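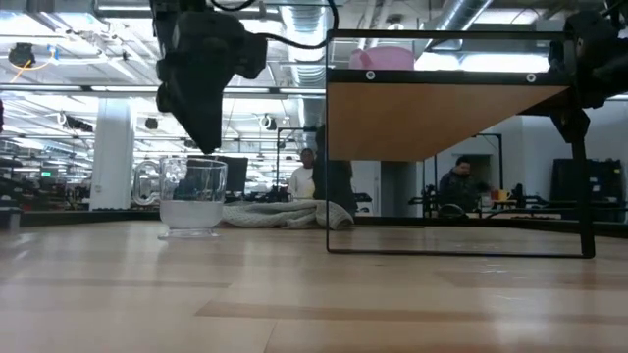

Gripper trials, 24 Apr 2019

Senen's sales sheet says its narrow gripper will handle glassware "with confidence". We ran it against the older Dokier at our Kitosstead bench, 17 tries each at lifting a glass mug. Senen managed 11. The Dokier managed 11 as well, and it costs a good deal less. Two of the Senen misses were put down to the controller, which may be fair, but the controller comes in the same box. We'd hold off buying until the cloth tests are done.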